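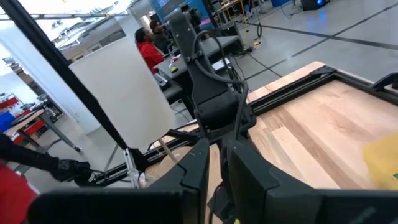 4.3 Gripper comparison: wrist camera and fixed camera

Reading time: 3 min

Run this procedure each time a finger set is changed on the Andell arm. Results go in the Kokkonen log, one sheet per finger set.

1. Set the controller to manual and limit speed to 10 percent.
2. Start the wrist camera stream. Both fingers must show in the live view with the jaws open.
3. Start the fixed camera stream. Do not move its mount after this step.
4. Set out the test objects on the tabletop. Use soft and hard items with different grip widths.

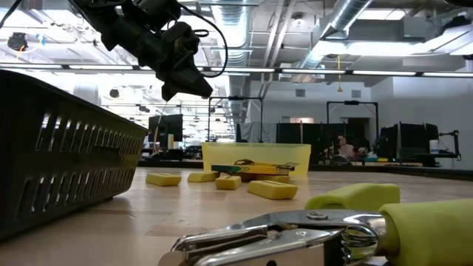 Figure 4-2. Gripper above the tabletop with foam blocks, bin, basket and locking pliers.

5. Lower the gripper over the first foam block and close at force level 3. Hold for 5 seconds.
6. Lift, return the block, and open the jaws.
7. Repeat at force level 5, then go to the next object.
8. Save both streams under the same run number.

NOTE: Foam hides small differences in finger alignment. Judge alignment on the pliers only.

CAUTION: Leave slack in the cable at the wrist. A tight loop can pull the connector during rotation.

CAUTION: Stop the second arm before reaching across the table.

If the streams differ by more than 600 ms, restart the controller and repeat from step 2. Report repeated faults to Dela Alhassan, Plakham office.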